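The Good Plate

I bought the plate in Gondstead, at one of those shops that sells soap in the front and everything else in the back. It was 30 marks, which I know doesn't sound like much now, but that January I was living on soup and the end pieces my bakery gave away at closing (the seeded ones, mostly, I still can't look at a sunflower seed). I had gone in for soap. I came out with a plate and no soap, and washed my hair with dish liquid for a week!

My sister was with me and she thought I'd lost my mind. "You have plates," she said. I had two plates. One had a chip you had to steer your lip around if you were drinking the milk off the bottom, and the other one was really a lid.

"This is the good plate," I told her. "It's for company."

"What company?"

Well, that was a fair question. I'd been in the apartment on Illau Street since the fall and the only person who had come up all those stairs was the man who read the gas meter, and he wouldn't even take a cracker. But I had a feeling about it. I put the plate up on the shelf over the stove, standing on its edge against the wall, and I told myself the first person who came to eat with me would eat off it. I was very firm about this. I ate my own toast off the lid.

Then my aunt wrote to say she was coming on the Rudoneck bus and would need feeding. This is the aunt with the orchard, the one who once sent back a wedding cake. I hadn't seen her since I was in school. I cleaned for two days. I scrubbed the table with salt and half a lemon, and I moved the bed so you couldn't see the stain, and then you could see the other stain, so I moved it back. I spent what was left of my money on a jar of Tomić plums, because my mother had told me once that my aunt would forgive a person anything over plums.

She came up the stairs without stopping for breath. She had a basket on her arm with a cloth over it, and she looked at the room, and at me, and at the bed (I'd picked the wrong stain, I could tell). Then she sat down and I brought the plums over on the good plate and set them in front of her like she was the queen of something.

She didn't pick up her spoon. "Where's yours?" she said.

I told her I'd eaten. My stomach picked that exact moment to make a noise like somebody dragging a chair.

So my aunt took the cloth off the basket. She had bread in there, and a whole cheese, and a cold chicken wrapped in newspaper, and she pushed the good plate into the middle of the table and piled it all on there, plums too, right up against the chicken. We ate with our fingers and we both ate from the one plate, and she told me about the year the river got into the orchard and 130 trees had to come out. She had never told anybody in the family how close she came to selling. By the time we got down to the teal and white swirl in the middle it was dark out, and she'd missed her bus, and I had to give her the bed, stains and all.
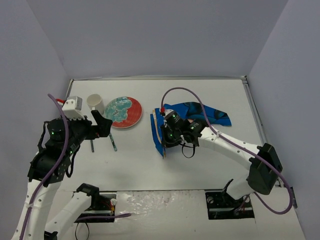 I've moved four times since then. The plate has come along every time, wrapped in my winter coat, and it has never once gone back up on a shelf. I use it for eggs. I use it for buttons when I'm sewing, and one summer it lived under a leaky geranium and I felt a little bad about that, but it washed up fine.

My aunt comes every year when the apples are in. She takes the early bus now, on account of her knees, and she brings too much of everything. I own a whole set of dishes these days, a real one with a gravy boat, and last time I had the table all laid with it before she got there. She hung up her coat, walked right past the whole business, and started opening my cupboards.

"Where is it?" she said.

It was in the sink with egg on it. She rolled up her sleeves and washed it herself, and I cut the bread.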